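By Annelies Pichler
November

This site uses cookies to remember your reading preferences. Accept | Manage

I Wanted the Robot to Take My Job. It Took the Boring Half, and I Miss It

I've spent most of my working life pulling levers that somebody else designed. At Haldane, where I work, we test small kitchen appliances before they go to the shops: coffee machines, kettles, juicers, the odd toaster with ideas above its station. My part was always the moving bits. Lids, knobs, spouts, buttons. A lever gets pulled 400 times, then you check it over, write down what you felt, and pull it 400 times again. If you think that sounds dull, well, yes. It was also my job, and I was pretty good at it.

Then last spring we got arms. Robot arms, I mean, with grippers on the end, and a little program called Perno that lets you show the arm a motion and then have it repeat the thing until you tell it to quit. There was a meeting with pastries, which is how I knew it was serious. We were told that no one would lose a job and that we'd all be "freed up for higher-value work." I've been hearing that phrase ever since and I still couldn't tell you what it means on a slow afternoon.

I should say up front that I was in favor of it! I'm not one of those people who wants to keep a bad task alive out of principle. My right wrist clicks when I open a jar. My old bench partner retired with a thumb she couldn't bend all the way. When people who sit in offices get misty about the dignity of manual work, I'd like them to come and press a steam button until lunch and then tell me how dignified they feel. So when I heard that a machine would do the pulling, my first thought was good, let it have the wrist.

And it did take the pulling, mostly. The arm doesn't mind. It'll run from 7 in the morning until we shut off the lights, and the log it makes is a lovely thing, every pull in its own row. The first full run came out at 2263 rows and I scrolled through the whole list like a proud parent. Try getting that out of me with a clipboard.

But something else went with it, and it took me most of the summer to work out what it was. When you pull a lever that many times with your own hand, your mind wanders off, and every so often it comes running back because your fingers noticed something. A bit of grit. A tiny give near the end of the travel. You couldn't have said what was wrong, only that the last few felt different from the ones before. I used to write "feels tired" on my sheets, and the engineers would tease me about it, and then they'd open up the machine and go looking. Sometimes there was nothing. Sometimes there was a worn washer.

Nobody writes "feels tired" anymore. There's a force reading, and it goes over the line or it doesn't. I asked one of the engineers if we could put in a reading for tired and she laughed, and then she stopped laughing and said she'd think about it, so I have some hope there.

Now, the part of my day that replaced the pulling is setting up. You decide where the gripper should meet the handle and at what angle, you walk it through, you change your mind, you walk it through again. A round shiny lever is a pain. It has a hub and a tapered handle and it's all polished chrome, so it throws back everything in the room, right down to the gripper's own fingers. I have opinions about chrome now. I never had opinions about chrome when all I had to do was grab it.

What surprised me is how much of it is watching. I keep my eyes down on the bench for long stretches, following two fingertips, and it's a different kind of tired from the old kind. My wrist is fine. My neck isn't! By 3 o'clock I've got a headache sitting right behind my eyes, and no one at the pastry meeting had a slide about that. When we did it by hand we talked all day long. You can pull a lever and argue about soup at the same time. You can't set a grip point and argue about soup, or I can't, and the room has gone quiet in a way I don't love.

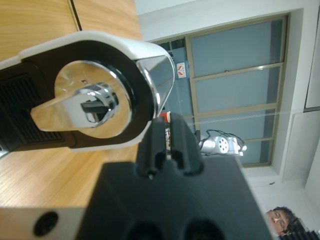

What I'd ask for, if anyone's asking

I don't want the arms sent back. I want that in writing because the last time I grumbled in the break room, it got around that I was against them, and a very nice young man from the Arkuto office (they do our training) came over to explain to me why automation is good for people like me. I've got 22 years in. I let him finish.

What I'd like first is for the handwork to stay on the schedule, in a small way. Give each of us 40 pulls by hand before a machine goes to the arm and 40 when it comes back. It costs us part of a morning. In return somebody has felt the thing, and somebody can say it's stiffer than it was, and the new hires get to learn what a healthy lever feels like. The two who started this fall have never worn one out themselves. They're quick with the software, much quicker than I am, and they trust the log completely. I would too if I'd never caught it missing something.

Second, pay people for the setup. It's skilled work. It's harder than what we did before, and our job titles haven't budged. Somewhere in the planning, the arm got counted as the skilled one and we got counted as the folks who stand near it. A friend of mine at Wotis, where they do packaging, tells me it went the same way over there, and they had to get pretty loud before the grades were looked at.

Third, and I know how this sounds, schedule some talking. Rotate us off the watching every hour. Let two people do a setup together even if one could manage. We used to catch each other's mistakes just by being bored side by side, and I think a fair amount of what the company called quality was really that.

I brought all this to my supervisor, who wrote it down and said the budget was being looked at after the holidays. She also asked me if I'd like to be the one who trains the next group on the arms. I said I'd do it if I could start them off by hand, with the power off, for the first morning. She's getting back to me.

Last updated: November

Liked this piece? Get the newsletter in your inbox twice a month. Unsubscribe at any time.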